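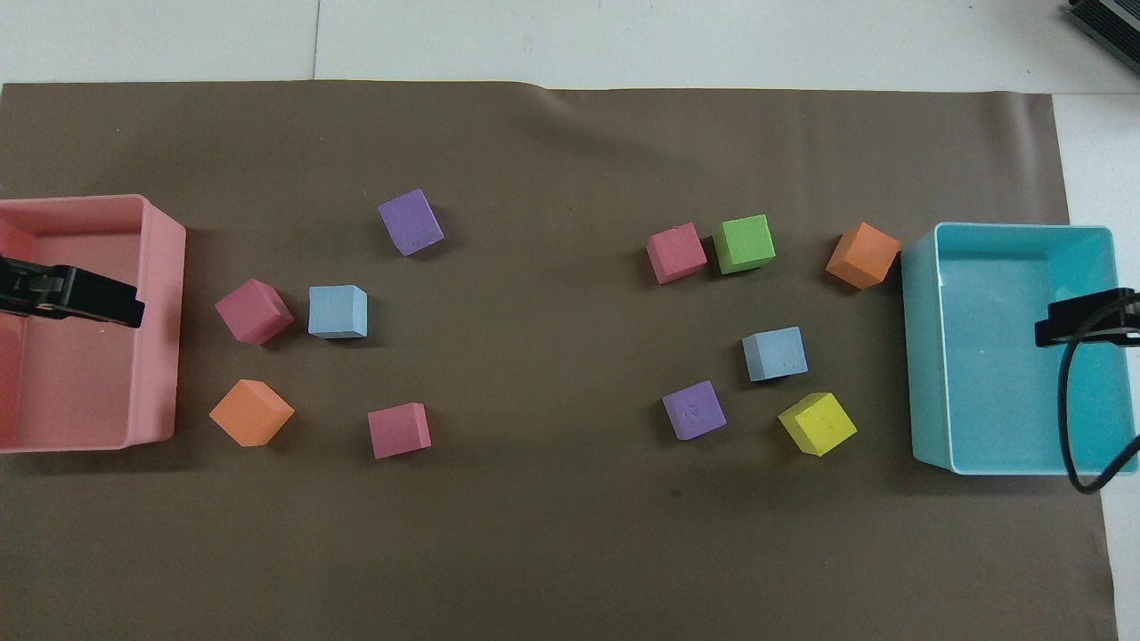

Foam cubes and the two plastic bins, Keltport.

Faltisbridge Toy Library: progress report to the Yorath Fund
Oct 14, 2018

Dear Dalia,

You asked for a short report this time, with fewer adjectives. I have done my best.

The toy library is open in both towns. Keltport started in March as planned. Prineo started when the landlord found the key, and we have left that delay out of the timeline chart because the chart was already ugly. Between the two we have made 3,774 loans, most of them in Keltport, where it rains more and parents are easier to catch indoors.

We have 400 families signed up against the target in your grant letter, which was lower. I would enjoy that more if the late returns had not grown at the same pace. Fines were dropped in the spring after Brock Gagnon worked out that collecting them cost us more than they brought in. Toys now come back a little later and people are a lot nicer about it.

What went less well: the catalog. We bought software meant for book libraries, and it insists that every item have an author. The wooden train set is currently by "Unknown, Train." The rep has promised a fix twice and I no longer ask. Brock keeps a paper list, which works fine and which I would rather your auditors did not see — although I suppose they have now.

Puzzles are the other sore point. We bought 99 and can swear to the completeness of very few. Borrowers are asked to write missing pieces on the lid, and some lids now read like short stories.

Spending is on track except for the van. It needed a clutch, and we moved money from the printing line to pay for it, so the winter flyers will be black and white and fairly small. The receipt is in the second envelope.

Next quarter we would like to open Prineo on Saturday mornings, 12 sessions to start, and see who turns up. This needs no new money from you, only a yes to shifting the unspent training budget. A reply by the end of the month would let us book the hall before the choir does.

Dana's post is gone from the staffing table, as agreed on the phone.

Brock Gagnon has the full figures if you want them.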